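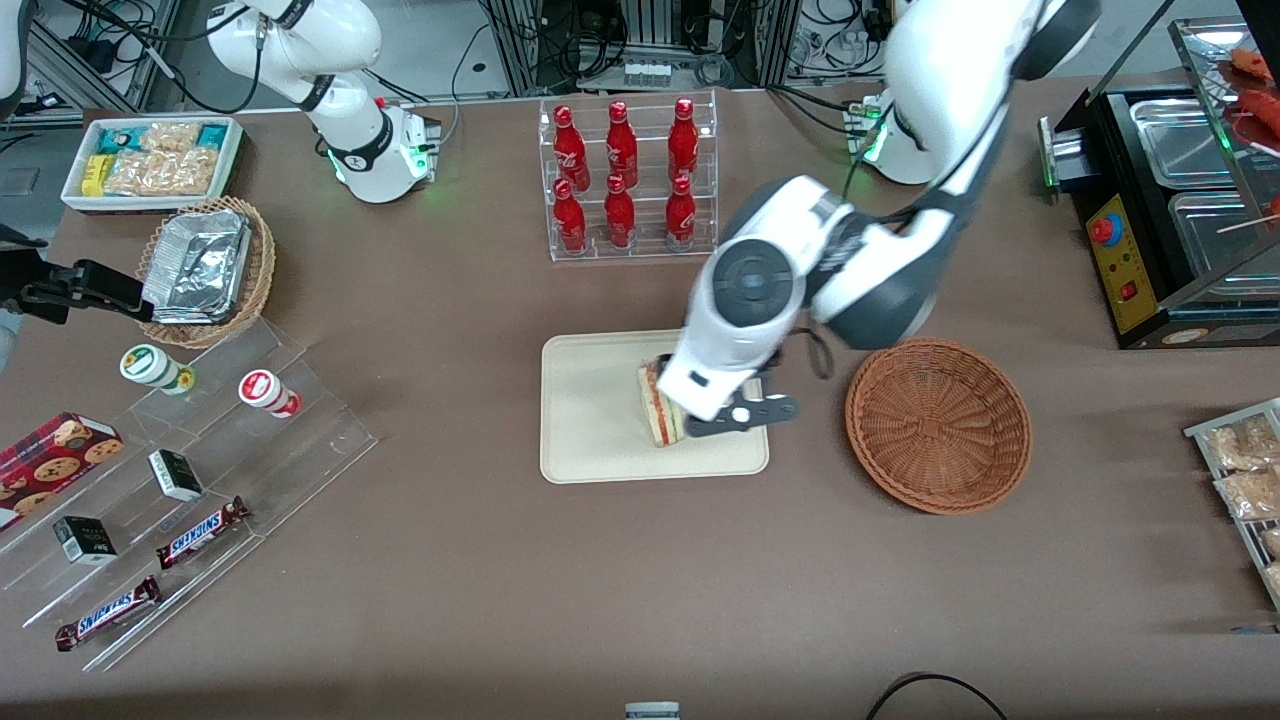 Home | About | Snack Table FAQ | Contact
Print this page | E-mail to a friend

Snack Table FAQ

I get asked the same things every time I set up a help-yourself table, so I've put my answers in one spot (and I'll add more when I remember them!).

Do you make the sandwiches the night before?
Never! I start at 6 in the morning with the radio on. Tomato goes in last, and if the bread's a bit stale I toast it and pretend that was the plan.

Basket or tray?
Both, please. I love a wicker basket for anything wrapped or under foil, but a sandwich wants a flat tray so you can pick it up without it falling to bits. Crackers and little packets can all squash in together on a tray, they don't mind.

Where do the soft drinks go?
At the back, on a two-tier rack. People will happily reach over a biscuit for a Coke, but put the bottles at the front and somebody's elbow finds them. I learnt that in Bralstead, on a borrowed tablecloth.

Are the clear stepped stands worth it?
I reckon so. I paid 454 for my whole kit at Flestasier, stands included, and I've never regretted it. Chocolate bars go up high where the kids can spot them, and round tubs can lie down on the bottom step with their lids facing out.

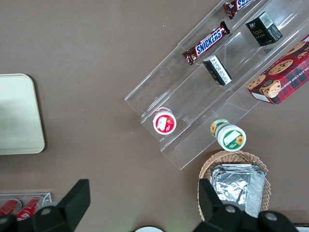
Maëlys Ferrand wrote in to say she puts her chocolate on the lowest step, because the little ones at her Hatanport mornings kept dragging the whole stand towards them. Fair point, Maëlys! I might try it in July when the cousins come.

How do I clean the acrylic?
Warm soapy water and a soft cloth. No paper towel, it scratches.

Can I borrow your stands?
Ask me nicely, and bring them back with all the feet on.

2 comments | 300 shares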